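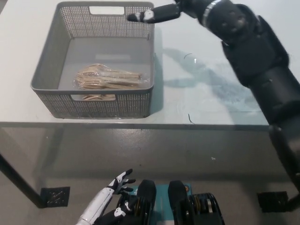

## Status of the Wollemberg card set, second reporting period

Prepared by Unai Sotomayor for the Bruneo games fund, 2018-11-18

Work in this period covered three items: closing the card list, two rounds of outside playtesting, and the print quote. The card list is closed. Playtesting is complete for three of the four factions. The print quote is in hand but not signed.

### Card list

The base set stands at 149 cards. The first report gave a higher target, and the difference comes from the Harbor faction, where several low-cost units did the same job at the same cost. Those were merged. No faction lost its starter unit, and the deck rules are unchanged: 30 cards per deck, no more than three copies of any card, one leader outside the deck.

Rules text was rewritten for all cards that search the deck. The old wording let a player stop a search partway and keep the result, which was never intended. The new wording is "look at the top five cards, choose one, shuffle the rest." It fits the text box at the current type size on every card except Lockkeeper's Ledger, which needs its flavor text removed.

### Playtesting

Round one was held at the Wirovport club with 25 players. Round two used the same decks with revised leader cards and a smaller group. Findings that led to changes:

- Games ran long when both players used Harbor decks. The draw step on the Harbor leader now happens every second turn.
- Discard effects in the Miller faction were too strong before turn three. Two cards went up one point in cost.
- Players misread the "rest" and "lock" symbols. The lock symbol has been redrawn with a solid outline.
- Going first was worth more than it should be. The first player now skips the opening draw.

The Orchard faction has not had outside testing. Internal games suggest its healing cards stall the board, but the sample is too small to act on. A third round at Wirovport is booked for February.
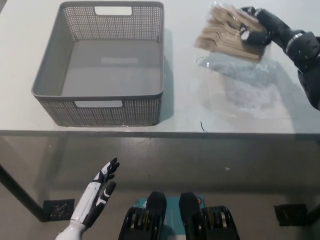

**Will the third test round delay the print order?**

The print order is split. Harbor, Miller and Signal sheets can go to Rutkowska once the quote is signed, and the Orchard sheet follows after the February round. The sheets are priced separately, so holding one back does not change the cost of the others.

### Print and stock

Rutkowska supplied a sample run on two card stocks. The heavier stock shuffles poorly in sleeves and was dropped. The lighter one showed a slight color shift on the blue card backs - the printer has been asked for a corrected proof. Corner radius and cut were within tolerance on both.

Foil treatment is limited to the leader cards, of which there are 8. Foil on other rares was priced and set aside.

### Spending

Nearly all of the illustration budget has been used. Testing costs came in under plan, as the club waived the room fee for round one. I ask that the unspent part be moved to proofing, where a second corrected proof may be needed.

### Open items

1. Approval to move the unspent testing money.
2. Signature on the print quote.
3. Final wording for Lockkeeper's Ledger.
4. Decision on whether the rulebook includes the two-deck draft format - it adds four pages.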